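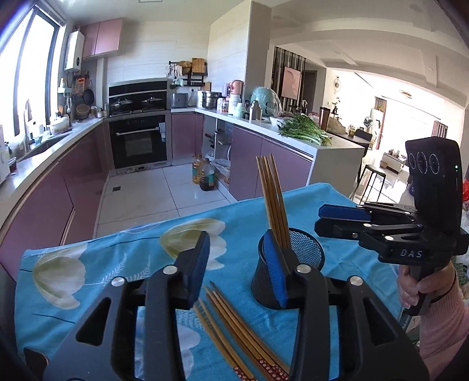 Kitchen table task, chopsticks and mesh cup

Soltano Manipulation Group — Minutes of the March project meeting
3 min read

The meeting opened at 2:00 p.m. with a kind word for everyone who had stayed up with the Pladeck results. The minutes of the previous meeting were accepted with one small fix: the baseline policy should read "Quinlan," as the old name is still turning up in people's slides.

1. Chopstick task, home kitchen set

The group heard a good long report on the chopstick-to-cup demonstrations, recorded with two hand-held grippers at a patterned tablecloth. The set now stands at 262 demonstrations, and there was real pleasure around the table at this, as the target for the month had been lower. Thin objects lying close together remain the hard part. Picking up a chopstick that lies a little apart from the others is easy enough to teach, but a tight bundle is another matter, and we spent quite a while on whether the demonstrator should nudge the bundle apart first or go straight in with the fingertips.
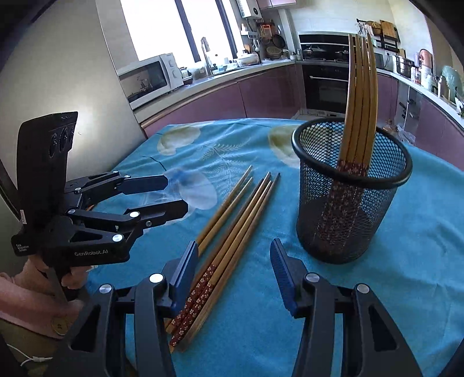

The feeling was that both ways should be kept in the set and labeled separately, so that we can find out which one the policy learns better from. Ekton's labeling tool can take the extra tag without any change on our side, which was a relief to hear.

2. Results so far

Trained on the full set, the policy put a single chopstick in the cup in 78 percent of trials. With Quinlan the figure was 50 percent on the same layouts. The group was delighted, and then (as is only right) began picking at it. All the trials used the same cup and the same cloth, and one member asked very fairly whether we are measuring skill with chopsticks or familiarity with a tablecloth. It was agreed that the write-up will say plainly that other surfaces have not been tested yet.

3. Next round

We talked about going up to 1000 demonstrations before the draft is sent out. Some felt this was a lot of chopsticks for one paper — others would like to see more kitchens before more repeats. Agreed for now to add plain cloths and a second style of cup, and to look at the count again next time.

Actions
- Add the "nudge" and "direct" labels to the existing set
- Rerun Quinlan with the tight bundles left out
- Write two paragraphs on limits for the Pladeck draft

The meeting closed at 3:40 p.m.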